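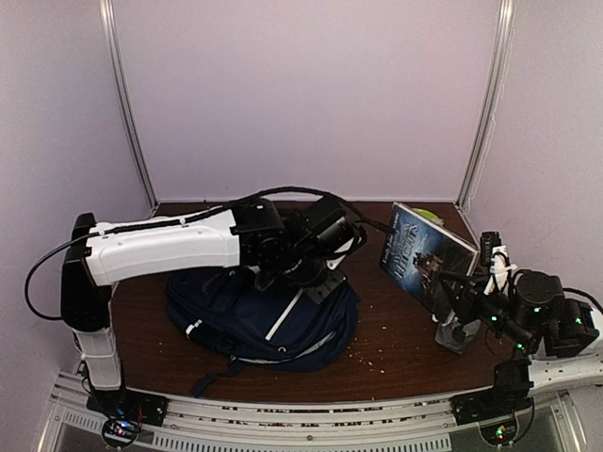

Ifigeneia Mavromatis keeps her tables in a former feed store on the edge of Havdale, and she would like people to stop polishing them.

"They bring me a table with nine coats of spray polish on it and ask why it looks cloudy," she says. "I spend the first morning just getting it clean."

Mavromatis has been refinishing furniture for most of her working life. She started at Tsakiris, a family shop in Hiltcombe that made dining sets, and left when it closed its repair side. Her customers now are mostly people who have inherited something and don't know what to do with it.

Her first question is always how the table will be used. A family with young children gets a different answer than a couple who eat in the kitchen and use the dining room twice a year.

"If you're going to do homework on it, I'll put on a hard varnish," she says. "If you want it to look the way your grandmother had it, that's shellac, and then you have to own some coasters."

White rings are the most common complaint. She tells people to leave a fresh one alone for a few days before trying anything, as many fade by themselves. Black marks are another matter, and usually mean water has reached the wood.

Grigoris Zacharopoulos came to her two winters ago after a job at the Fletholm sawmill. He does most of the stripping and all of the sanding, and he thinks people sand too much.

"Old veneer is thin," he says. "You go through it in one corner and then you have a different job."

A full refinish takes them four weeks, longer in March, when the orders pile up ahead of Easter dinners. They let each coat cure longer than the can says. Mavromatis once sent a table home early and got it back with the weave of a tablecloth pressed into the top.

She did that one over for free. The owner still uses it, she says, and still has the tablecloth.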